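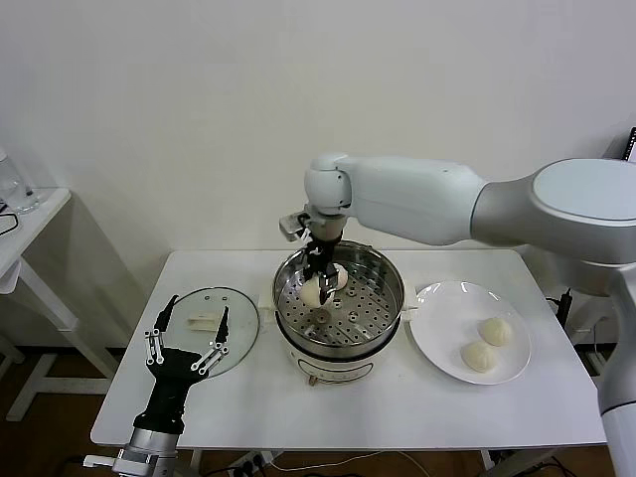 Page last modified: February

Changes to the Shared Kitchen at Sondamora House

The Residents' Office wishes to inform all households of the arrangements that will apply to the shared kitchen on the ground floor once the new booking period opens. They replace the notice issued in the autumn.

The kitchen may be reserved in blocks of two hours, from 7 a.m. until the building's quiet hours begin. Each household may hold no more than two bookings at a time. Requests should be made at the front desk or by telephone on extension 373. Bookings made by note under the office door will no longer be accepted.

Members who wish to steam, boil or fry for an extended period are asked to run the extractor fan throughout and to keep the corridor door closed. The smoke detector outside Room 266 was set off on several evenings last winter, and the fire service has asked the house to reduce the number of false alarms. Electric steamers and rice cookers must be unplugged after use and left with the lid off until they have cooled. Water should be emptied into the large sink - the small sink drains slowly and is reserved for hand washing.

Food kept in the shared refrigerator must carry a name and an apartment number. Unlabeled items will be removed on Saturday mornings.

Vernon Wong has completed his term as kitchen coordinator, and the office thanks him for his service. His duties pass to Sylvie Hiebert, who may be reached through the front desk. Tyra Rustad will continue to oversee the pantry shelves and the key register.

Two introductory sessions on steamed dishes will be offered by Sérgio Figueiredo during the coming period. Places are limited to seven at each session, and residents who have not attended before will be given priority. Participants should bring an apron and a container with a lid. Ingredients are covered by the house fund.

Questions concerning fees or refunds should be addressed in writing to Vilja Lahtinen at the Residents' Office.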